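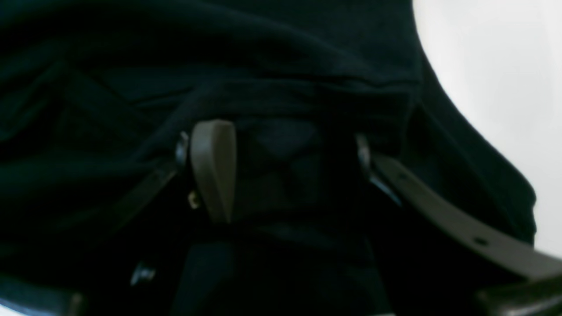 Home | Forums | Field Crops | Soils & Cover | Classifieds | Log in

Killing cereal rye ahead of soybeans: how tall is too tall?
Started by Shiela Soriano, April

ssoriano
First year with rye in front of beans. It's at 13 inches and growing like it has somewhere to be. Co-op wants it sprayed yesterday. My neighbor says plant green and kill it after. I have 50 acres of it and one planter I'd like to keep on speaking terms with. What would you do?

lorne_mck
Plant green. I've let mine get to my belt buckle and the waterhemp hardly showed up. Spray a day or two behind the planter. If you kill it at knee height you paid for seed and got a green haircut.

kozan_farms
Lorne has lighter ground than most of us and mentions it less than he should. On heavy clay in a wet spring, sure, let the rye drink. If it turns dry in May, that rye took the water your beans wanted. I lost stand on 30 acres that way and spent June explaining it to my father.

lorne_mck
Doğukan, you also planted an inch deep into dust.

kozan_farms
I planted where the moisture was supposed to be. The rye got there first.

jcoutinho
What's on the planter? Row cleaners in tall standing rye will wrap up tighter than baler twine. I lift mine clear out of the way. More down pressure, sharp openers, and get off and dig behind it every few rounds. If the slot isn't closing, stop. It won't get better at the other end of the field.

ssoriano
Row cleaners are on, openers are two seasons old. Ground is Pillay silt loam, tiled, sort of damp right now. The rye behind the barn is thicker because I overlapped with the drill. Twice.

a_opoku
Then split it. Kill half now, plant the other half green, and leave a flag where one stops. You'll learn more from that than from us. And call your crop insurance agent about termination rules before you do either - mine was surprisingly awake.

lorne_mck
Splitting it is what people do when they don't want to pick.

a_opoku
Correct. I've been not picking for years and the beans come up.

ssoriano
Going with the split. Thick stuff behind the barn gets sprayed tonight if the wind lies down. New openers are ordered. Lorne, if the green half flops I'm mailing you the rye.

lorne_mck
Bale it first.

Contact the moderators | Copyright Brostach Growers Forum | Back to top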